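Hemano introduces the Steltutard range of desk and table baskets

PROrnitcombe, May — Hemano, the supplier of storage goods for homes and small offices, today announced the Steltutard range, a new family of open baskets for use on desks, dining tables and sideboards. The range goes on sale this month through the company's own shop in Prornitcombe and through Rowbotham, which will stock it in all 20 of its branches.

The Steltutard range has been drawn up for households in which one table has to serve several purposes in a day. Many Hemano customers eat, work and do homework at the same surface, and have asked for a simple way to clear it between one use and the next. A basket which can be filled, lifted and carried to a shelf allows the table to be given over to a meal without the papers and chargers being sorted first.

The range is offered in two sizes. The smaller is intended for post, keys and stationery, and the larger for files, magazines and craft materials. Both are made of wire mesh, so that the contents may be seen from the side and a missing letter can be found without the basket being emptied.

"Customers told us that they had plenty of boxes with lids and that they never opened them," said Ming-te Lu, Head of Product at Hemano. "Once something had gone in, it was forgotten. We wanted an item which would stay in view, be used every day, and look at home on a good table. The mesh took us a long time to settle. We tried a closer weave and found that it hid too much, and a wider one let pencils through."

The company gave particular attention to how the baskets would look against pale wood, a finish chosen by many of those who took part in its home trials. A total of 60 households used early versions of the baskets for one school term and reported to Hemano on where they were kept, what was put in them and how often they were moved. Changes made after the trials included a firmer base and a smaller gap between the wires. 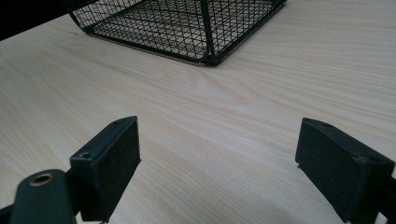
Diamond-pattern wire mesh basket on a pale wood-grain tabletop.

Rowbotham will present the baskets in its table and dining departments as well as in storage, where goods of this kind have until now been shown. Staff in each branch will lay out a working table with the baskets in use, and customers will be invited to bring the measurements of their own shelves and cupboards so that the right size can be advised.

"We have sold Hemano goods for many years and our customers know the name," said Ulises Insaurralde, Buying Manager at Rowbotham. "A basket is a modest purchase, but people do come back to the shop if it does not fit the shelf they had in mind. We would like them to see the two sizes side by side on a table before they decide — and to pick them up."

An opening order of 808 baskets has been delivered to Rowbotham, with further deliveries planned for the summer. The Prornitcombe shop will hold both sizes from the first day of sale. Customers who live at a distance may order by telephone or by post, and the baskets can be returned unused in accordance with Hemano's usual terms.

Hemano recommends that the baskets be dusted with a soft dry cloth and lifted, not dragged, when they are moved across a polished or veneered surface. A care leaflet is supplied with each basket.

About Hemano
Hemano supplies baskets, trays, racks and shelving for homes and small offices. The company is based in Prornitcombe, where it has its offices, warehouse and shop.

Press enquiries
Requests for samples, further photographs or interviews with Ming-te Lu should be addressed to the Hemano Press Office, Prornitcombe. Questions on branch stock should be directed to Rowbotham Customer Services.

ENDS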